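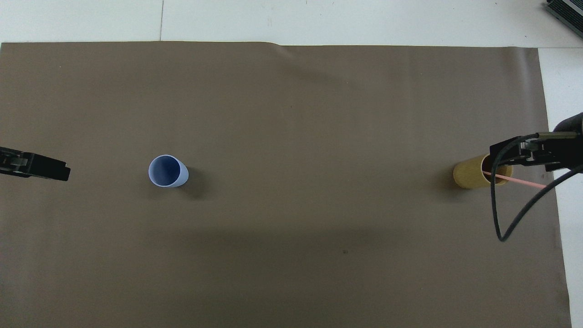
Renaud asked under my last post if the cat from the Kemville flood was ever found. Yes, she was!

She sat 8 days on the roof of a garden shed. A postman took a wrong road and heard her cry.
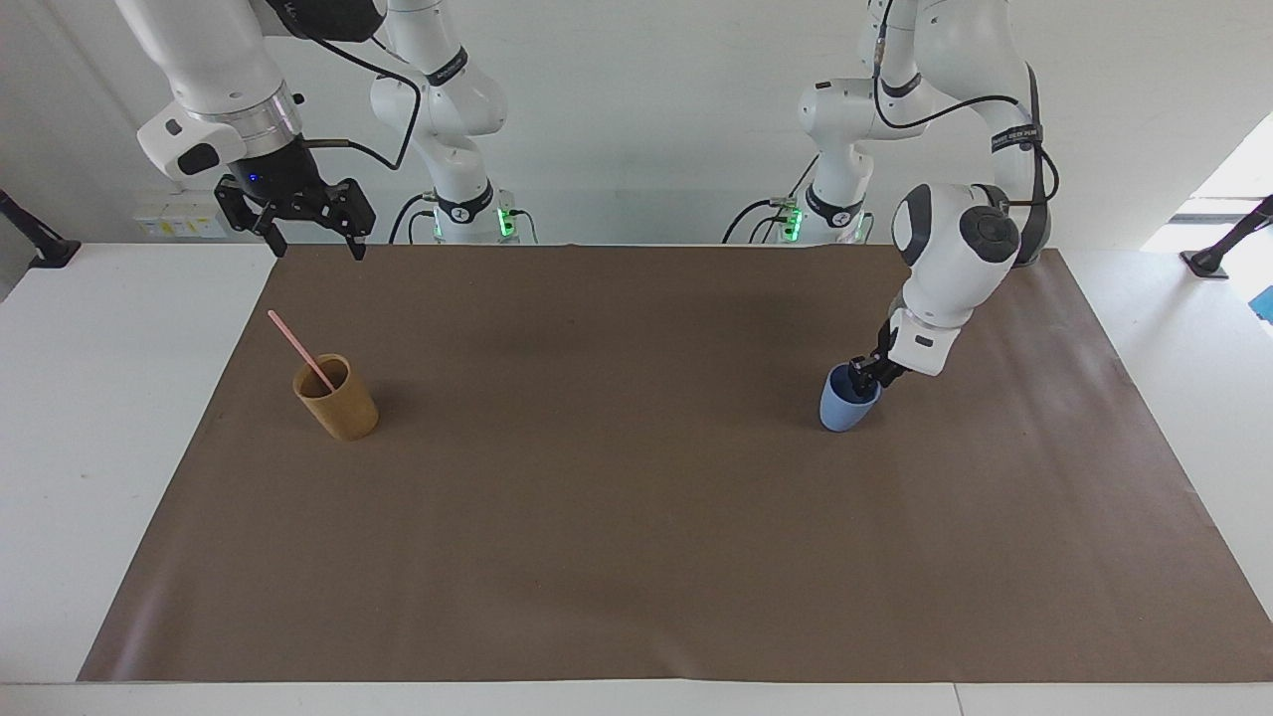 He had no ladder, so he called the fire station in Valmont and waited with her for 2 hours in the rain. She scratched him one time only.

Now she is in the Dratutar shelter. She eats well, but one back leg is still weak.

The shelter has 122 animals from the flood. Many owners did not call yet. If you lost a pet there in January, please ask them, also if you think it is too late.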